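The Standing Pile
From the house newsletter, July

My desk has two states. In the first, the papers lie down. In the second, I have bought something to make them stand up. 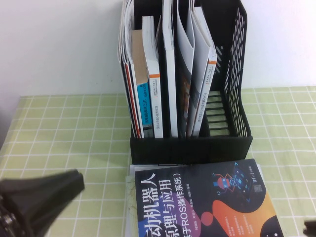
I have been through a fair number of these purchases over the years, and I can report that the magazine file is the only one that has ever survived contact with me. The letter tray did not. A letter tray is a polite way of building a pile with a roof on it, and whatever goes into the bottom level stays there until you move house. The accordion folder was worse. It has a tab for everything, and so by the second week everything was under M, for Misc.

The black plastic file with the mesh side has no tabs and no opinions. You put a thing in on its end and it stands there. I own two of them now, one for the table and one for the shelf by the door, and the table one is where the real work gets done, if you are generous about the word work.

Regular readers will remember that last month I promised to deal with the reading pile. For those who have joined us since, the reading pile is all the things I intend to read at the table, as opposed to the things I intend to read in bed, which are a separate pile and a separate newsletter. It includes magazines, a few of the Chinese books left over from my most recent attempt at evening classes, and a quantity of loose paper that I print out at night and regret in the morning.

Dealing with it took one Friday. I started at 7 p.m. with a cup of tea and a recycling bag, and the method went like this.

First, everything came off the table and onto the floor. This is standard advice and I pass it along with a warning, which is that the floor is also a place where things can stay.

Second, I sorted by whether I would be embarrassed to throw it out. I know the professionals have other questions for this stage. They want to know how the object makes you feel. A magazine I haven't opened makes me feel exactly like someone who hasn't opened a magazine, and if that were grounds for disposal I'd have a very clean table and nothing to read on it. Embarrassment works better. Three months of the Bomcombe parish circular went in the bag with no trouble at all. The Grønli catalog, with its 594 kinds of drawer insert, went in, came out, and went in again.

Third, the survivors got stood up. There is an art to this, or at least a sequence. Books go in first, because they have spines and therefore some backbone. Thin magazines go in afterward and are held up by the books. Put the magazines in first and they slump down inside the compartment like teenagers on a sofa, and after that there's no getting a book past them.

Even done properly, you'll get some leaning. A bundle of thin magazines on its own will always find a slope. You can buy a little spring clip for this (Goka makes one, and I have it somewhere, probably under M), but I've made my peace with the lean. Curling is another matter. A magazine that has been folded back on itself to keep your place will remember it for good, and it will curl its cover forward at you from the file every time you sit down. I tried pressing one under the dictionary for a week. It came out flat, looked around, and curled.

Fourth, and this is the part I want to press on you: leave a compartment empty. I mean it. It's the hardest thing in the whole business. An empty slot in a file holder sits there looking like wasted money, and every piece of paper in the house can smell it. But a full file is just a pile that has been turned ninety degrees. With one slot free, the next thing through the door has somewhere to go, and you can slide the others over when you want to get at the one in the middle without the entire library coming out in your hand. My rule is that when the last slot fills, something leaves. I have kept this rule for one week.

Now, a confession, before one of you drops by and sees for yourselves. There is still a pile. It lies flat, directly in front of the file that was bought to get rid of it. I call it the current pile, and it's made up of whatever I'm using at the moment, plus what I was using just before that, plus some loose sheets that have got in between and stick out at the sides. A Chinese textbook sits on top, where I can see it and it can see me. I moved it there on the theory that a book you have to lift in order to reach anything else will eventually get opened. So far I've become very good at lifting it.

Ladi Okafor wrote in after last month's item to say that I was going about it all wrong, and that spines should face the back, so you aren't distracted by titles while you're eating. He has done this at home with 360 books and reports a feeling of great calm. He also reports that he bought the same paperback again in the spring because he couldn't find the first one. I'm keeping my spines facing forward. I like a bit of color, and it's mostly white over here as it is, with one good bright blue and a couple of bits of orange to keep things lively.

He did make one point I'm prepared to steal. He puts the tall things at the back of the decision, as he calls it: before anything goes in the file, check that it isn't so tall that it will annoy you. A big volume in a short holder sticks up over its neighbors and gives the whole row the look of a school photo. I have one of these. It can't lie on the shelf because it's too deep for the shelf, and it can't go in the other file because the other file is worse. It stays, and I look slightly to one side of it.

A few of you asked about the tablecloth. It's the pale green one with the thin white grid, and I recommend a grid to anybody who has to square up a stack of paper and can't be trusted to do it by eye. Line up your bottom edge with the white line and you'll look like a person with a system. It will also show you, with some precision, how far your pile has drifted by Wednesday, so think about whether you want to know.

Someone else asked whether mesh sides are worth having over solid ones. I'd say yes, on the grounds of dust, which falls through the openings and becomes the table's problem. They're also easy to pick up with one hand, as long as you haven't filled the thing with hardbacks. The solid lip along the front matters more than you'd think. My first file, a Usance, had no lip at all, and if you nudged the table its contents came out to meet you, magazines first.

So the score as it stands: one bag to recycling, one slot free, one pile officially current. It took me 40 minutes to sort and the rest of the evening to read the things I'd sorted, sitting on the floor, with cold tea. I found an article on bread that I'd been looking for since winter. I also found the receipt for the letter tray.

Next month we'll be going into the drawer under the phone, the one that only opens partway. If any of you have managed to get a ruler out of a drawer after it has turned sideways, please write in before then. Bring your pens back, too. I know I lent some out, and there isn't one in that drawer that works.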